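About Stindine

Our company
Who we are
How we look after a cell
Training
Contact

Who we are

Stindine is a small service company for robot cells. We set up, maintain and repair cells with one arm and one gripper, mostly for workshops that have bought their first robot and do not have an automation department. We do not build robots and we do not sell them. When a customer asks us which arm to buy, we give an opinion, but the invoice comes from somebody else.

The company was started by Áine Gallagher and Bláthnaid Tierney. Before that they worked together in the service group of Nic Aodha, a packaging business, where they were responsible for the same pick-and-place cell on opposite shifts. They wrote each other notes in one notebook. Many of the rules in our present service book come from that notebook, and a few of them are still in the same words.

Today we are 12 people. Five of us travel to customers, four work in the repair shop, and the others take care of simulation, spare parts and the office. We come from different countries and the common language in the shop is English, which for most of us is the second or the third language. So we write short instructions and we use everyday words.

How we look after a cell

The cell we know best is the one we call Holley. It stands in our own shop and it is the cell on which every new colleague learns. Holley has one arm, one parallel gripper with two fingers, and one table. It also has a simulated copy, and we keep the two in agreement. If a finger is changed on the real gripper, the finger is changed in the model on the same day. If the table is moved, the table in the model is moved also, and the person who did it signs in the book.

We are strict about this because of an old mistake. In our first year we tested a new pick program in the model, found it good, and sent it to the real arm. The real gripper had longer fingers than the model, by a few millimeters. The arm came down to the taught height and pressed both tips into the table. One finger was bent and the wrist had to be calibrated again. The repair was not expensive, but the cell was out of use for 70 hours while we waited for the part.

Now each setup begins in the model with an open gripper and no parts. The arm goes to the first position above the table and waits there. The technician looks at the fingers from the camera view of the gripper and compares them with the drawing: the opening, the angle, the height of the tips. Only after this does somebody put a part into the program.
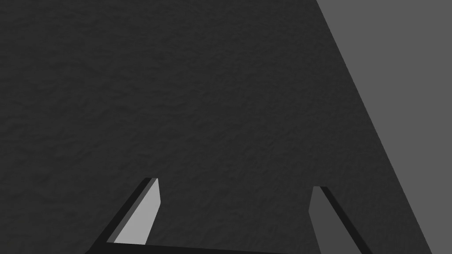

Holley cell, simulation desk, June

The gripper is open in this view and it holds nothing. The two fingers come up at the bottom with the dark table surface behind them, and on the right the table ends in a straight edge. For a person who checks the setup, this edge is useful. We compare where it lies in the camera view with where the drawing says it should lie. When the two do not agree, either the camera mount or the table is wrong in the model, and we do not continue until we know which one.

We are often asked why the table in our model has a rough surface, when a plain one would be quicker to calculate. The answer is that the vision software behaves differently on a plain color. On a perfectly smooth table it finds parts too easily, and the customer is then disappointed with the real cell. We prefer to be disappointed early, at our own desk.

The service book

For every cell under contract we keep a service book. The form is the same for all customers:

Finger pads: look for wear, measure the thickness, write down both sides separately.
Gripper stroke: open and close without a part, compare the full opening with the model.
Finger screws: check the torque, then mark each screw with paint pen.
Cable at the wrist: turn the last joint slowly through the complete range and watch the loop.
Table: check that it is level and that the fixing bolts have not moved.
Model: run the same positions in simulation and save the result with the visit.

The interval depends on the work. A cell that handles clean plastic parts can wait 105 days between two visits. A cell that handles castings cannot, and we say so before the contract is signed.

Repairs are done in our shop when it is possible. The customer receives an exchange gripper from our shelf, with fingers already adjusted to his drawing, and sends us the old one. At present we keep the settings for 310 finger pairs, including some for customers who have left us and may come back.

Enetti

Enetti is the name of our small program that compares the real cell with its model. It reads the positions from the controller, reads the same positions from the simulation, and prints a list of differences. It has no graphics. Bláthnaid wrote the first version for herself and did not intend to show it to anyone. It is included in all our service contracts and we do not sell it separately.

Training

We teach operators at the customer's place or in our shop on the Holley cell. The course takes two days. On the first day nobody moves the real arm, all exercises are made in the model. On the second day each participant changes a pair of fingers, teaches the height again and runs the cell at slow speed. Please bring safety shoes. Gloves and glasses we have here.

Contact

For service on an existing contract, please write the number of your service book in the subject line. For a new cell, it helps us very much if you send the drawing of the fingers together with your first message, even if it is only a sketch by hand. Áine Gallagher answers questions about contracts and visits, and Bláthnaid Tierney answers questions about models and Enetti.

Page last changed: 2024-06-03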